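# Unit 4: Looking after the hand-held gripper pair

Notes for the bench session. Read them before you come in and bring a printed copy, as you will be writing on it. 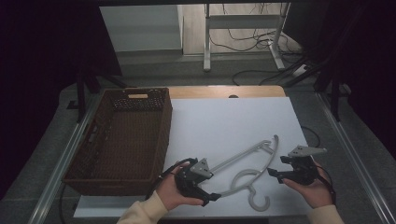
The grippers are used in pairs, one in each hand, and both must be in the same state before a session starts. If the left has new finger pads and the right has old ones, the recordings from the two sides will not match, and the fault is hard to find later. Always service both, even when only one has been reported.

## 4.1 Before you pick anything up

- Save the last session and close the logging program.
- Unplug both cables at the rail end. Do not pull at the gripper end.
- Push long sleeves back past the wrist. A loop of cable catches on knitwear very easily.
- Clear the board.

## 4.2 Fingers

Close the fingers slowly and look along them from the side. The tips should meet along their whole length. A gap at the front with contact at the back means the finger has bent or the pivot screw has worked loose. Tighten the screw first, then look again. If the gap is still there, change the finger.

Printed fingers crack at the root, next to the body. Run a fingernail across the root on both faces. Any crack you can feel is enough to scrap the part. Do not glue it.

Pads are changed after 13 sessions, or sooner if they are shiny. Wipe the finger with alcohol, let it dry, and press the new pad on from the root outwards.

## 4.3 Top plate

The plate must not rock. Hold the body still and press each corner of the plate in turn. If it moves, remove it, clean the seat and refit it with all the screws started by hand before any is tightened. After refitting, the pair has to be calibrated again (Unit 5).

## 4.4 Cables

Each cable needs a free loop behind the gripper, large enough that the wrist can turn fully without pulling the plug. Test this with the palm down and then with the palm up. Palm up is the worse case, and most broken plugs come from it.

Keep the rest of the cable off the board and along the rail.

## 4.5 Test pieces

Finish with a handling test on the white board. The clothes hanger is the standard piece for two-handed work: it is thin, it lies flat, and it has to be picked up at a curved edge. Lift it with both grippers, turn it over and set it down, six times. Any slip is written down, with the side it happened on.

## 4.6 Log

Enter the pair number, the parts changed and your initials in the Radaso log. The last pair in for repair had 1,784 closures on its counter and needed both fingers on the right side.

Spare fingers are in the Vadeck drawer. Questions about parts go to Vanderleia Brandão before noon.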